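Pale wood and round edges: the back room at Pletwood

Gallery updated 11/03/2019

Welcome, and thank you for finding your way to this page, which has been promised since February and kept slipping behind other jobs. It is a small page for people who like light wood and a good curve, and for those who wrote to ask what we have been doing in the back room all winter. The short answer is sanding. The longer answer needs a cup of tea.

I moved my bench to Pletwood four years ago, when Lucía Cuesta had the front half of the unit and the back half was full of old doors. She upholsters, I work in wood, and we share the kettle and the good broom. We have different ideas about the radio, but we both feel the same way about corners, and most of what leaves the building has had its edges softened a good deal before anyone is allowed to sit on it or lean against it.

A curve is a slow thing to get right. I draw mine full size on lining paper, pin the paper up by the door and walk past it for a few days, and nearly always I find a flat spot that I hadn't noticed at the bench (usually when I am carrying something heavy and can't stop to mark it). Then I draw it again. Kam-wah Lai, who taught me on Saturday mornings when I was still working in an office, used to run his thumb along an edge with his eyes shut and stop dead at the place where it went wrong. I do the same now, and I am still slower at it than he was!

People ask about finish more than anything else. For pale wood I like a hard wax oil from Korkach, two thin coats with a light rub between them, and I leave each one overnight even when the tin says I needn't. Oil does warm the colour a little, so if you want your piece to stay as light as it was on the bench, please say so early on and we can try a few samples together. Keep it off the radiator side of the room if you can, and wipe up tea when you spill it. A scratch or two is fine and can be rubbed out at home with fine paper and a bit of patience, always going along the grain.

The biggest order of the winter was the Lemberg reading room, which wanted 19 seats, all with rounded backs and all to go through a door only 76 centimetres wide. I measured that door twice, and then Lucía went and measured it again on her way home, bless her. Everything went in without taking the door off, and we celebrated with chips on the wall outside.

Mr Kowalczyk's bench is next, the one for his hallway, and he has been very kind about the wait. He would like it low enough for pulling boots on and he would like the ends rounded, as his grandchildren come round that corner at full speed - I have promised him a generous curve and a seat he can wipe down. 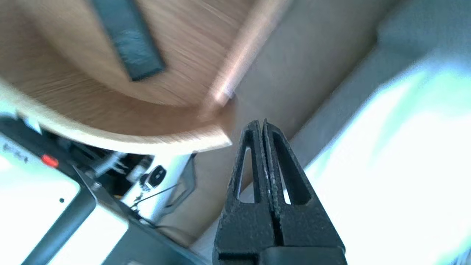 After that the bench is free again, so do write if you have something in mind, or come by and have a look at the offcuts, which are 30 pence apiece and very good for door wedges. Bring a bag, and mind the step.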